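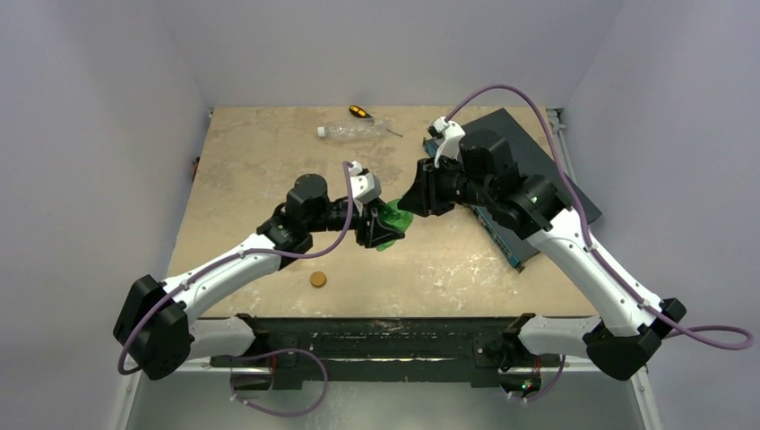
林业机械业务春季例会会议纪要

时间：2022年3月1日，上午
地点：公司二楼小会议室
主持：Gholamreza Nouri（业务经理）
参加：销售部、服务部、配件库、财务、网站与资料岗，北片区驻点以电话方式接入
缺席：运输调度（出车，事后由服务部转达）
记录：网站与资料岗

一、上次纪要的遗留事项

上次纪要无人提出修改，通过。遗留事项逐条核对如下。

展场院子东侧的排水沟已清，盖板还没换。服务部说盖板尺寸不是常用规格，订做要等。在换好之前，Prusora拖车不再从东门进院，走北门。

Herano枝桠粉碎机的中文操作手册，校对完成一半。进料和刀盘两章已经可以用，液压部分的术语前后不统一，同一个阀在三处有三种叫法。资料岗继续改，服务部指定一人看稿。

去年退回的那台Hedlund绞盘，供货方同意按返修处理，不同意换新。客户已接受。运费由谁出还没有书面答复，财务再发一次函。

二、枝桠粉碎机的动力匹配

这是本次会议的主要议题，讨论时间最长。

销售部汇报，开春以来问粉碎机的客户比往年早，多数是果园和小片林地的经营户，手里已有拖拉机，想买后输出轴驱动的机型。问得最多的是自己的拖拉机带不带得动。现在各人答法不同，有的按样本上的最低功率答，有的自己加余量，客户打两次电话会听到两种说法。

服务部认为样本上的最低功率只能说明机器能转起来。客户喂的若是新伐的硬杂木，或者粗细混在一起整捆往里推，转速掉得厉害，无应力喂料装置会频繁停进，客户就会认为机器有毛病。去年秋天有几次上门，到现场看都属于这种情况，机器本身没有查出问题。

销售部不同意一律往高里报。理由是小户的拖拉机就是那么大，报高了他们转头去买汽油机型，用起来一样吃力，我们还少卖一台。

Nouri提出按用途分两档讲，不再只报一个数。经讨论，统一口径如下：

1. 中型Herano粉碎机，拖拉机发动机功率不低于49马力，这是对外答复的下限，低于此数不推荐后输出轴机型，改推自带动力的机型。
2. 达到下限但余量不大的，销售人员要讲明适合修剪枝和软木，硬杂木需减慢喂料，粗料先用锯截开。
3. 报价单上增加一栏，填写客户拖拉机的品牌、型号、后输出轴转速和三点悬挂类别。没填的报价单不签合同。
4. 传动轴长度必须按客户拖拉机实测后截取，不得照上一台的尺寸交货。

北片区驻点问，客户自己说不清悬挂类别怎么办。服务部答复，请客户拍下悬挂点和销孔发过来，配件库可以判断。判断不了的，驻点上门时带卡尺。

驻点另问传动轴安全销是否随机附赠备件。配件库说目前随机不带，客户断销之后有用普通螺栓顶上的，这样做剪切保护就没有了。会议同意今后每台随机附一小包原规格安全销，费用计入整机成本，不单列。

三、Prusora林用拖车的交货安排

现有2台拖车在途，均已有主。到货后先在院内做液压试压和灯光检查，再通知客户，不在货到当天交车。

销售部希望其中带吊臂的那台能尽量提前，客户的采伐许可有期限。服务部说提前可以，试压不能省。上一批有一台接头渗油，是在客户地里发现的，来回一趟耽误的时间比在院里检查长得多。Nouri同意服务部意见，先交带吊臂的一台，另一台顺延，由销售部当天电话告知第二位客户，口气放平，不作具体日期的承诺。

关于吊臂稳定支腿的操作讲解，服务部反映交车时客户往往来的是老板，实际开吊臂的人不在场。会议决定，带吊臂的拖车交付时须有实际操作人到场并签字，老板可以不来。操作人确实到不了的，改日交车。讲解内容以以下几项为准：

支腿先放后起臂；
坡地作业的停放方向；
吊臂回转范围内不站人；
满载行驶前吊臂的收放位置；
架空线路附近的作业距离，按当地供电部门的规定执行，我方人员不口头给数。

最后一条由驻点提出加入。驻点说客户最喜欢问这个，也最容易听成一句准话。

拖车的道路行驶问题，财务提醒销售合同里不要写“可上路”。各地管理办法不一样，由客户自行向当地主管部门核实。现行合同模板里有一处旧写法，财务改完后旧模板作废，电脑里各人自存的也要删掉。

四、绞盘与钢丝绳

配件库汇报Hedlund绞盘的钢丝绳库存偏低，合成绳反而有余。客户买绞盘时愿意选合成绳的不多，主要嫌贵，也有人担心磨断。服务部的看法是合成绳轻，人工往坡上拉绳省力，断的时候回抽也轻一些，但在石头地上拖拽确实磨损快，需要加护套。

会议没有就主推哪一种形成结论。先做两件事：配件库补一批钢丝绳，规格照旧；销售部在展场的绞盘上装一段合成绳，让来看机器的人自己上手拉。秋季前再议。

旧钢丝绳的报废标准，服务部要求上门保养时一律检查，有断丝集中、压扁、打结痕迹的当场告知客户并写进保养单。客户不换的，请客户在保养单上签字。驻点说有的客户不肯签。Nouri说不肯签的就在单子上注明已告知，写清日期和在场人，不要和客户争。

遥控器方面，近期报修的几只都送检了，多数是电池触片氧化，清理后恢复正常，一只外壳开裂进了水，不在保修之内。资料岗在网站的常见问题里加一条遥控器存放方法，冬季停用时把电池取出。

五、保修与保养

现行整机保修期为12个月，从交付签字日起算。销售部问，有客户冬天提货，开春才开始用，能不能从首次使用起算。财务不赞成，首次使用日期没有凭据，以后说不清。

服务部提出折中，冬季提货的客户可在开机前预约一次免费检查，保修期不延长。大家认为可行。检查内容包括油位、胎压、刀片紧固力矩、防护罩和急停装置。费用由服务部在年度预算内消化，做满一季后报一次工时给财务。

粉碎机刀片的质保再次说明：刀片属于易损件，崩刃、磨钝不在保修范围。材质或热处理缺陷由厂方鉴定，鉴定期间客户需要用机器的，可先购买一套，鉴定属实后退款。这一条要求销售人员在签约前就讲，不要等客户来找的时候才翻合同。

刀片翻面使用的问题，服务部要求统一说法。Herano现售机型的刀片可以翻面用一次，翻面时全组一起翻，螺栓换新，按手册力矩拧紧。去年卖出的机器里有客户只翻了其中一片，机器振动大，轴承也跟着受损。操作手册里这段加粗，资料岗记下。

大保养间隔，有客户照着拖拉机的保养周期做粉碎机，间隔太长。手册上写的是按工作小时计，但后输出轴机型没有计时器，客户无从知道小时数。配件库可以供应外挂的振动计时器，价格不高。会议同意作为选装件列进价目表，不强制。

六、定金与价格

财务通报，整机定金由原先的按比例收取改为固定金额，每台3000元，合同签订时付，到货通知后付清余款再提车。已签合同照旧执行，不补收。

销售部担心小型机客户觉得定金占比太高。财务说小型机如有现货，可以不走定金，直接付全款提车。没有现货需要订的，一律收。

客户取消订单时定金如何处理，讨论后维持原条款，厂方尚未排产的全额退还，已排产的不退，但可转为配件款使用，转用期限由财务在新模板里写明。

价格方面，厂方口头通知夏季会调价，幅度没有说。Nouri要求在收到书面价目表以前，任何人不得以“马上涨价”催客户下单。已发出的报价单按单上有效期执行，过期重报。

Hirner方面提出，希望我们多进一批旧型号劈柴机，给折扣。销售部看过清单，机型偏大，本地客户用不上，立式的更好卖。会议不同意整批接，由Nouri回复对方，只问立式机型单独供货的价格。对方若坚持整批，就不谈了。

七、展场与样机演示

八月的农机展照常参加，展位是否扩大待定。去年的位置挨着进出口，人流大，但拖车摆不开，吊臂也没法展开。Nouri已向主办方申请靠外侧场地的位置，尚无答复。

粉碎机现场演示的料由服务部准备，要求当天截好，不收来路不明的旧料。去年有人把旧围栏木送来当料，里面有钉子，所幸开机前看到了。今年演示区入口设专人看料，凡带金属、带漆的不进机。

演示人员着装照安全要求执行，护目镜、耳罩、紧袖工作服，不戴宽松手套。围挡距离按手册规定，观众如果挤进来就停机，演示可以少做几场。

院内常设样机也需要整理。北墙边那台粉碎机的出料筒转向卡滞，已有几位来客提过。服务部本周内拆下清理加油。样机标牌日晒褪色，资料岗重新打印，内容以新价目表格式为准，先不写价格。

八、网站与资料

产品页上几处参数与厂方最新样本不符，资料岗列了清单，会上逐项过了一遍。以下几处改动较大：

Prusora拖车的页面把总质量和载重混在一起写，客户照此估算会超载，立即改；
Hedlund绞盘的拉力未注明是底层还是顶层，补注；
粉碎机最大进料直径改为“取决于木材种类和干湿”，并附样本原数；
停产机型从主目录移到配件查询页，不删除，老客户还要查零件号。

产品名称的中文写法，有的页面音译，有的保留原文，检索时搜不全。决定一律保留原文，后面跟中文机型名，例如“Herano 枝桠粉碎机”，标题里不再用音译。

网站留言回复，目前积压的主要是配件询问。配件库同意每天下班前看一次，能报价的直接报，缺图号的请客户补机身铭牌。留言里的电话号码不得转发到外部群。

北片区驻点希望配件爆炸图能下载。Nouri说厂方授权范围是提供给经销渠道，公开下载要先问。由资料岗写信，得到书面许可后再放。

九、其他

服务车后备厢的吸油毡和堵漏木塞用完未补，配件库今天补齐，以后随配件领用单一起核。

链锯维护培训有客户来问，公司目前没有讲课资质，不接。可以告诉客户去林业站打听。

驻点的扭力扳手送校还没有取回，校准期间上门紧固刀片的活，借院里那把，用完随车带回。

停车问题，来客车辆不要停在装卸坡道下方，门卫已口头提醒过几次，销售部接待时也请顺带说一声。

十、待办事项

粉碎机动力匹配口径整理成一页纸，发各销售人员及驻点——销售部，服务部核稿
报价单增加拖拉机信息栏——财务
安全销随机附件，确定规格和包装——配件库
拖车交付讲解签字单——服务部
合同模板更新（道路行驶、定金转用期限），旧模板作废——财务
返修绞盘运费再次发函——财务
补订钢丝绳——配件库
展场绞盘换装合成绳——销售部
开机前免费检查的预约表——服务部
回复Hirner——Nouri
农机展场地跟进——Nouri
网站参数更正，拖车页面优先——资料岗
爆炸图授权询问——资料岗
Herano手册液压章术语统一——资料岗，服务部看稿
东侧排水沟盖板——服务部

下次会议时间另行通知，届时先听拖车交货情况，再议合成绳和厂方调价。各部门如有议题，提前交资料岗汇总。

抄送：参会各部门、北片区驻点、运输调度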